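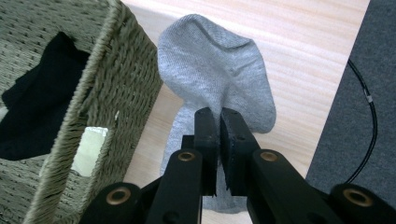

Part-time Household Helper (job share considered)
Grorkgate Home Support, Colmont
Posted 5 May 2025

Are you the sort of person who finds folding a basket of washing oddly soothing? Do you like a natter while you work? Then we'd love to hear from you!

We're a small neighbourhood service that helps older people stay comfortable in their own homes, and we've grown a bit faster than we planned, so we're looking for 2 new helpers to join the Colmont round before the end of August. You'd be visiting the same clients each week, doing the ordinary jobs that pile up when your knees or your eyesight aren't what they were – laundry, changing beds, washing up, a run to the shops, watering the tomatoes if it's been a scorcher.

It isn't nursing, and we won't ask you to do any personal care or give out medicines. We do ask that you're patient, that you turn up when you've said you will, and that you can put up with hearing a good story more than once (some of them get better).

Hours are 29 a fortnight, mostly mornings, and we try hard to work around school runs. Two people wanting to split one role are very welcome to apply together. You'll need your own way of getting about, as the bus up Ogundipe Road is not one we'd want you relying on. We pay for travel between visits and for your police check.

No formal experience needed. If you've looked after a parent, raised a houseful of kids or run a share house where the dishes got done, please tell us about it, it all counts. New starters go out with Sevim Sezer for the first few visits, and she'll show you how each client likes things done. People have strong feelings about towels.

To apply, write us a page or so about yourself, by hand if you prefer, and post it to Sebastião Sampaio, Grorkgate Home Support, PO Box 2666, Colmont, or drop it in at the office next to Olia Bakery. Please include a phone number and the best time of day to ring. We'll call everyone back, even if it takes us a little while.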